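Keeping a Worktable Clear

Filed under: Workshop and Craft Room

A table that gets used every day collects things. Mail, tape, a mug from the morning, the screws left over from a shelf. Most of the tips on this page come down to deciding what is allowed to stay out and finding a spot for the rest.

Use two surfaces if you have the room

A narrow table pushed against the wall behind the main one works better than a shelf overhead. You can reach it without standing up, and nothing falls on your work. Keep the small things you pick up all day on the back table: pens in an upright holder, your glasses, whatever else is small. The front table stays free for the job. 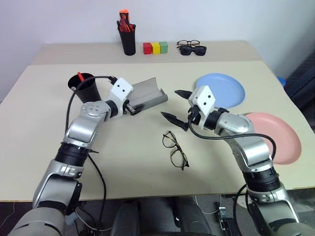 Store handles up

Anything long and thin goes in a cup with the end you grab at the top. Bright handles are easier to find than black ones. If yours are all dark, wrap a band of colored tape near the end. Knives and awls don't belong in an open cup. Put those in a drawer with a cork on the point.

A cup that tips over is too light for what's in it. Drop a few large washers in the bottom, or stick it down with a square of removable putty.

Wipe down in the right order

Dry first, then damp. Brush sawdust, thread and crumbs into a dustpan before any water touches the table, or you will be rubbing paste into the corners. For light-colored tops, a few drops of dish soap in warm water will take off pencil and most fingerprints. Dry it with a second cloth.

Dried white glue comes up with a plastic scraper after a damp rag has sat on it for 14 minutes. Test a hidden spot first if the top is bare wood.

Look after your glasses

Lay them with the lenses facing up and the arms folded. Keep them well back from the edge and away from sandpaper and spray cans.

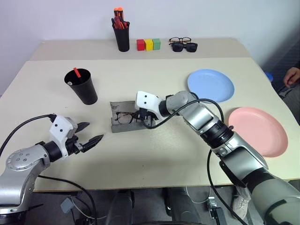 Dust on lenses should be rinsed off under the tap before you wipe. Paper towels leave fine scratches on plastic lenses, so use a clean cotton cloth and wash it without fabric softener.

Clear it at the same time every day

I do mine at 5:30, before dinner. Cups go back to the kitchen, scraps go in the bin, and any part I can't identify goes in a jar on the windowsill. The jar gets sorted in August.

Tip sent in by Hashini Biswas: line the drawer under the table with a scrap of rubber mat and the tools stop sliding every time you open it.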